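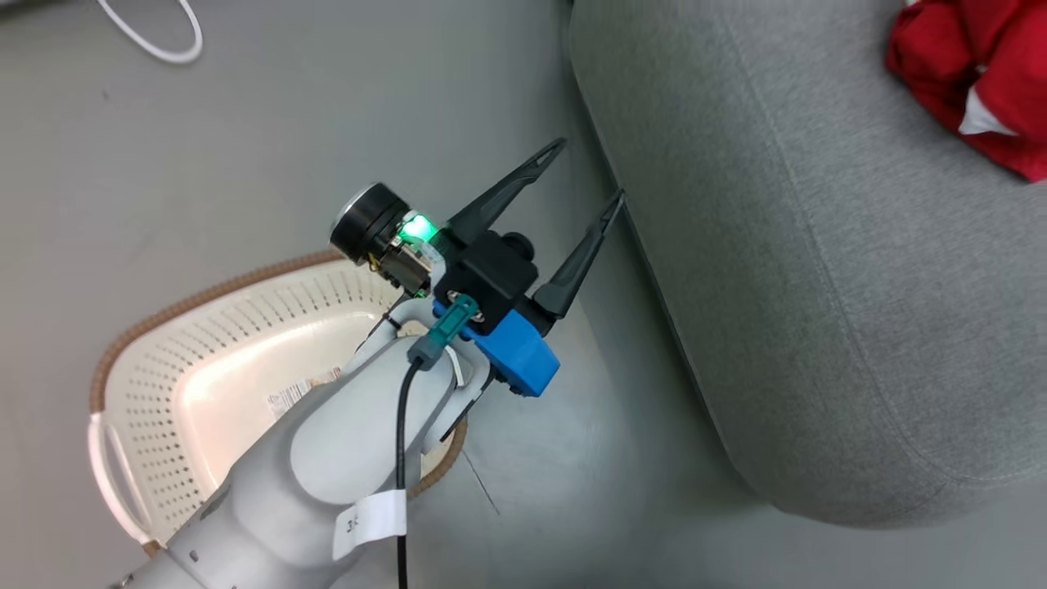 Arlindo Andrade wrote in to say that a basket by the sofa is just a junk drawer without the drawer, and that anyone who tells you otherwise has one for sale. I mostly agree with him. I have read a lot of pages promising that one nice basket will fix a living room, and I've bought the basket, more than once, and ended up with a full basket and a messy living room.

Still, I keep one on the floor next to the gray sofa and it works well enough that I haven't given it away. What follows is how I set it up. It takes less than an hour and you should not have to buy anything.

Before you start

Take everything off and out from under the sofa. Cushions too. Put it all on the floor in one heap and vacuum while you're at it. If you already own a basket, empty that into the heap as well, including the layer of receipts and hair ties at the bottom.

Don't go shopping yet. Omatby has a "living room system" with dividers and a lid and little tags, and I tried it for most of June. The lid stayed shut, which meant things got put on top of the lid. The dividers are in the garage.

Step 1. Pick the basket

Shallow beats deep. A deep basket looks tidier for a day or two and then you're digging to the bottom for the remote. Mine is cream plastic with small holes in the sides and a rattan-look border around the rim, and it has a handle opening cut into the end. I was doubtful about the border, which seemed like something that would peel, and I'll only say it hasn't yet.

Holes are fine for most things. They are bad for pencils, crochet hooks and anything else thin enough to poke through and get stepped on. Rounded corners are worth having if you walk around barefoot.

Real woven baskets are prettier, I'll give the El Ouafi catalog that much. Run your hand around the inside of one before you put a knitted blanket in it, though. If it catches your skin it will catch the yarn.

Step 2. Decide what lives there

Write it down. I know how that sounds. My list has 4 things on it:

Remote
One throw, the thin one
Whatever book is being read
Phone charger, coiled

Mail is not on the list. Mail will try to get in - mine does every week - and it goes to the kitchen counter, where it was going to end up anyway.

Step 3. Fold the throw first

Fold it in half the long way, then in half again, then roll it from one end. Stand the roll along one side of the basket. Most guides tell you to drape it "casually" over the edge, and you can do that if you like picking a blanket up off the floor.

If the roll sticks up higher than the rim by more than a hand, use a thinner throw or keep it on the sofa arm.

Step 4. Put it where your hand goes

Sit down in your usual spot and let your arm hang. That's where the basket goes, or as near as you can get without blocking the way through. Check that it doesn't stop a door or cover a floor vent. Vasilis Halilović swears by sliding his underneath the sofa, but his sofa has tall legs, and I suspect he forgets what's in there.

Step 5. Empty it once a week

Tip it out on the sofa. Anything not on the list goes back to its own room right then. This takes me a few minutes on a bad week. If the same stray item turns up three times, either add it to the list or admit it needs a home somewhere else.

Cleaning

For plastic, warm water and a drop of dish soap, with an old toothbrush for the holes. Go easy on any trim and don't leave it soaking. Rellar sells a spray for this and I can't tell the difference.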